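搜索话题、用户、关键词 搜索 取消

搬家搬完第三周了,终于有力气开个串,把这次收拾东西的过程写一写。会很长,想到哪写到哪,顺序是乱的,不感兴趣的朋友可以先把我静音一晚上哈哈

先交代下背景:从一个住了很多年的老房子搬到现在这个92平的。听着好像也不小对吧,可是老房子带一个巨大的储藏间,还有阁楼!阁楼这种东西真的很可怕,什么都能往上塞,塞完就当它没了

决定搬是三月的事。当时特别乐观,跟家里人说两个周末就能收完。现在回头看那条聊天记录,想穿越回去摇自己肩膀

第一个错误:从书架开始收。书架绝对不能第一个收!你以为书最好装,方方正正的,结果抽一本出来就坐地上看起来了。我第一天从下午收到天黑,装了一箱半,看完了大半本讲腌菜的书

那本腌菜书还挺好看的,里面有一章专门讲坛子沿上的水多久换一次。然后我就去翻我家的坛子在哪,然后就去洗坛子了。一天没了

第二个错误是没写标签。前面几箱我都很自信,觉得我怎么可能不记得里面是什么。搬过来以后开一箱是围巾,再开一箱还是围巾和一个打蛋器。打蛋器为什么和围巾在一起,没有任何头绪

后来学乖了,每箱都写,写得还特别细,“厨房—不常用—但过年要用”这种。写到最后几箱又不行了,开始写“杂”,“杂2”,“杂(重)”

“杂(重)”到现在还没拆
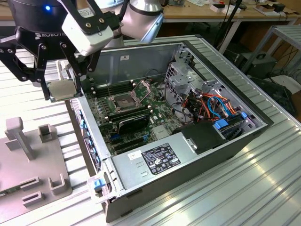 阅读时间 16 分钟

接着说。收东西这件事我觉得最难的部分在分类,扔本身倒还好,一咬牙就扔了。难的是拿着一个东西站在房间中间,不知道它该归哪一堆

我一开始分得很复杂,留、送、卖、扔、再想想。“再想想”那堆长得飞快,三天就变成全屋最大的一堆,还从客厅蔓延到走廊,晚上起来喝水都要绕着走

后来换了个办法,“再想想”只许有一个箱子,满了就不能再放,要放新的就得先拿一个出来处理掉。这招对我特别管用!推荐给所有跟我一样磨叽的人

评论里肯定有人要说断舍离那一套,什么怦然心动。我试过的,我拿着一把生锈的园艺剪刀问自己有没有心动,有啊,我对它很有感情啊,那是我种活第一棵番茄的时候用的

我的问题就是对什么都心动。连一捆绑快递的绳子都觉得,哇这绳子质量真好

说到绳子。家里翻出来的绳子、丝带、包装纸多到可以开店。我妈那一代传下来的毛病,拆礼物都小心翼翼沿着胶带揭,揭完叠好压平。我一边嫌弃一边也这么干,完全改不掉

最后包装纸留了一小卷,剩下的拿去给楼下小朋友画画了,反面都是白的,特别好画。丝带全留了。对,全留了,不许说我

卖东西的部分单独讲讲,踩了不少坑

我主要用的是Trarkier,因为身边人都在用,附近的人能直接上门自提,不用打包寄。大件真的只能这么卖,我那个书桌要是寄出去,运费都够再买一张了

定价我前面定得太高,总想着当年买的时候多少钱啊。挂了一个多星期一个问的都没有。后来想通了,它在我这儿的价钱和在别人那儿的价钱就是两码事,我那部分感情人家凭什么付钱

然后一口气全改便宜了,当天晚上手机响得我都不敢看

有个小茶几,我挂200,来了一个姑娘,进门看了一圈问我那盏落地灯卖不卖。我说灯不卖,灯我要带走的。她说哦,那茶几我也要。过了两天又发消息来问灯。我真的动摇了一下,但是没卖,现在那盏灯就在我旁边亮着,我写一会儿抬头看它一眼,幸好幸好

还有一位大叔来拿花盆,看到阳台上的土问我土要不要。土!我从来没想过土也可以送人。他第二趟带了几个编织袋来,装得整整齐齐,走的时候还帮我把阳台扫了

后来他给我发了照片,用我的土种的辣椒苗,长得比我种的好多了,有点嫉妒

不愉快的也有。约好时间不来的,来了当场砍一半的,问了一大堆尺寸最后说“我就随便问问”的。一开始很生气,后来就设了个规矩:谁先到谁拿,不留货。发在简介第一行,世界清净了

有一点想提醒一下,自提的时候尽量把东西搬到门口或者楼道里,别让人一间一间地看。我前面两次都让人进屋了,人都挺好的没出什么事,但事后想想还是不太妥当,尤其一个人在家的时候

接下来讲厨房,厨房我可以讲一晚上

我有四个开瓶器。我不喝酒

有一套Curnska的汤碗,白底一圈蓝边,当年一眼看中咬牙买的,买回来觉得太好看了舍不得用,就一直包着放在最上层。包到报纸都发黄了!这次拆开来,我站在那儿算了下它在柜子里待的时间,决定当天就用它吃泡面

泡面用好碗装真的会变好吃,我不管,这是我的科学结论

现在它们是日常碗了。已经磕掉一个小口,我以为我会心疼得要命,结果就“啊”了一声,继续吃

从这件事我悟出来一点东西,虽然也不算什么大道理,就是好东西别光存着。以前总觉得要等一个配得上它的日子,等新房子、等请客、等过年。可是请客的时候我又怕别人给我磕了,拿出来的还是超市送的那套

所以那些真碗们在柜子里等了这么多年,等的是一碗泡面哈哈哈哈

调料也吓人。翻到一瓶花椒油,保质期我就不说了。还有好多小包的酱油和辣酱,外卖送的,攒了一整个饼干盒。攒的时候想的是出去露营可以用,我一次营都没有露过

饼干盒倒是好饼干盒,留下来装针线了。是的我变成那种家里饼干盒打开是针线的人了,小时候最恨这种骗局

冰箱要提前两个星期开始清!这是我做得最好的一件事,必须夸一下自己。搬之前那阵子每天吃得特别诡异,冻饺子配冻玉米配半包汤圆,最后一晚是一锅什么都有的大杂烩,出人意料地好吃,可惜再也复制不出来了

咖啡机我犹豫了很久。Trovero那台,用了好多年,声音大得像拖拉机,早上一开楼上楼下都知道我起床了。本来想趁搬家换台新的,安静的那种。都放到“卖”那堆了,搬的前一晚又给抱回来

没有那个声音我早上可能醒不过来。新邻居对不起了
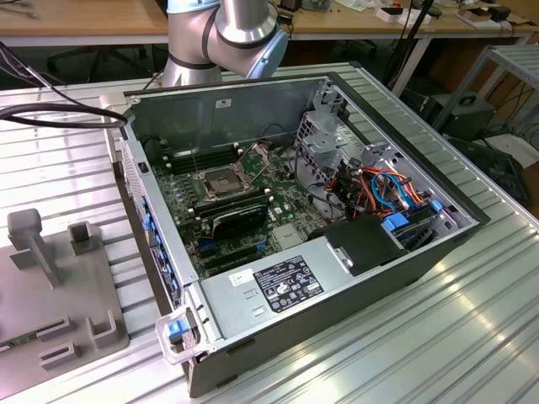 衣服反而是收得最快的,一个下午就弄完。我的标准很粗暴:上身,照镜子,如果第一反应是想吸肚子,就送走

只破了一次例,一条高中时候的校服裤子。穿不进去的,想都不用想。但是膝盖那块有一个补丁,是我外婆补的,针脚歪歪扭扭,她那时候眼睛已经不太好了

我就把补丁那一块剪下来留着了。剪的时候手有点抖,总觉得在干坏事。现在想想挺好的,占地方的是裤子,我想留的就那么一小块布

这个方法后来用在好多东西上。展览的门票留一张,厚厚的场刊就不留了。旧窗帘剪了一块做成杯垫。小时候的奖状挑了一张最离谱的留着(“讲卫生小标兵”),其余拍了照送走

毛线!差点忘了毛线。有段时间我迷上织毛衣,在一家叫Þórarinsdóttir的小店里买了好多,店名我到今天都不会念,每次跟人说都是“就那个很长的、开头像个p的”

买的是那种有点扎手的粗羊毛,灰绿色,特别好看。雄心勃勃要织一件育克毛衣,织到腋下分袖子那里卡住了,针都没抽,就这么放着。放了几个冬天

这次翻出来本来打算拆了,坐下来一看,咦,当时觉得天书一样的图解怎么突然看懂了。就在一堆箱子中间织了起来,搬家公司打电话来确认时间的时候我正在数针,接完电话全忘了,拆了一圈重来

目前进度:有一只袖子了!天已经热得根本穿不了,无所谓,冬天总会来的

织完会发的,织不完你们也别问

信和照片我是放到最后才弄的,这一点强烈建议大家照做。放前面一定完蛋,你会一封一封读,读着读着哭起来,然后给老同学发一些没头没尾的消息

我还是发了几条。凌晨一点给大学室友发“你还记得那个暖水瓶吗”,对方秒回“你要干嘛”

暖水瓶的故事就是我们冬天轮流打水,有一次瓶胆炸在楼梯上,热水流了一层楼,全宿舍穿着拖鞋出来扫玻璃。就这么点事,我俩对着笑了半个多小时,笑完约了秋天见面。单为这个我觉得这家就搬得值

照片没有全部扫描,我知道自己不会去看的。挑了一些放进一本相册,一本就够,放在沙发旁边,来人了真的会翻。以前那些全锁在阁楼的铁皮箱里,一年到头看不到一次

还翻到一本我爸的记账本,买菜、修自行车、给我买凉鞋,一笔一笔的。中间有一页什么账都没记,就写了“今天下大雨”。我盯着那一页看了好久

记账本当然留着。放在我随身的包里带过来的,没进箱子

搬家当天没什么好说的,就是累。新家离老房子151公里,车开在路上的时候我坐在副驾,腿上抱着一盆龟背竹,叶子一直扫我的脸。司机师傅放了一路的老歌,有几首我会唱,没好意思唱

龟背竹到了之后发了好几天脾气,叶子全耷拉着。换了三个位置,最后在卫生间门口那个看起来最不可能的角落里缓过来了,这周冒了一片新叶!卷着的,嫩得发亮,我每天刷牙的时候都去看看它打开了没有

走之前回头看空房间那一下,确实会难受,大家说的都是真的。墙上有家具挡过的地方颜色浅一块,冰箱后面找到一只我以为早就丢了的耳环。我在那个空客厅里喊了一声,有回音,住了那么多年从来没听到过

到了新家第一晚一定一定要先铺床。别的都可以乱,床要铺好。我提前单独装了一个袋子,床单、枕头、睡衣、牙刷、一卷纸、充电线,贴了大红标签“今晚用”。这个袋子救了我的命

漏了一样东西,剪刀。所有箱子都封着胶带,剪刀在箱子里。最后是用钥匙划开的,划到第二箱找到了水果刀

所以给大家列一下我下次(希望没有下次)会放进“今晚用”的:上面那些,加剪刀,加拖鞋,加一个灯泡,加一点吃的,加洗手液。热水壶看个人,我是必须有的,没热水我会暴躁

哦对,还有垃圾袋,多带几个,你想象不到第一晚能产生多少垃圾

拆箱我给自己定的节奏是一天只拆一箱,不许多。听着很慢,但是拆出来的东西当天就能找到位置。第一天我贪心拆了好多,结果就是所有东西都摊在地上,跟老房子的“再想想”堆一模一样,差点又哭

厨房、卫生间、衣服先拆,装饰品最后。书我现在还留着两箱没动,主要是怕又坐下来看腌菜

新家的柜子我故意没买满,空了一面墙。以前的习惯是有墙就要有柜,有柜就会塞满。这次想看看不放柜子能撑多久,到目前为止那面墙前面只有一把椅子,椅子上有一件外套……好吧,两件

有人私信问我扔了那么多有没有后悔的。有!一个削皮器。非常普通的削皮器,手柄都裂了,我想着到新家买个新的就扔了,现在买的这个怎么用怎么别扭,削土豆像在打仗

值钱的东西、买的时候下了大决心的东西,没了就没了,一次都没想起来过。天天想的是一个削皮器。谁懂

还有问旧电子产品怎么弄的。我不太懂这块,只能说我自己的笨办法:先把里面的照片文件导出来,存两份,退出所有账号,再拿去正规回收点。充电线和电池别跟普通垃圾一起扔。那一抽屉来路不明的线,我给自己一个晚上去配对,配不上的全部送走

配对的时候找到了一台老相机的充电器,相机早就送人了。我还特地去问了人家还要不要,人家说相机也早送人了,哈哈哈这个充电器注定孤独

再答一个,书怎么处理。社区的图书交换架能收一部分,旧教材基本没人要,只能卖纸。字典我没舍得,小说送出去的最多,每本送之前翻一遍,我在里面夹过钱(没找到),夹过树叶(找到好多),还有一张牙医的预约单

树叶都还很完整,我又给夹回去了,拿到书的人会不会觉得莫名其妙啊

最后说说心情吧。收东西那段时间其他事都干不了,睡觉也做梦在封箱,撕胶带那个声音在脑子里一直响。如果你也正在搬,情绪忽高忽低的很正常,中间有一天我因为找不到胶带的头坐在地上发了很久的呆

那天后来我下楼吃了碗馄饨,回来就找到了。所以找不到胶带头的时候,先去吃饭

老房子楼下那家馄饨我还没找到替代的。新家这边试了一家,皮太厚,汤里没放紫菜,下周再试街口那家。有住这附近的朋友求推荐,要皮薄的,小馄饨,虾皮多放一点的那种

先写到这儿,手机快没电了,充电线好像在“杂2”里,我去翻翻

补一条:没在“杂2”,倒是又找到一个开瓶器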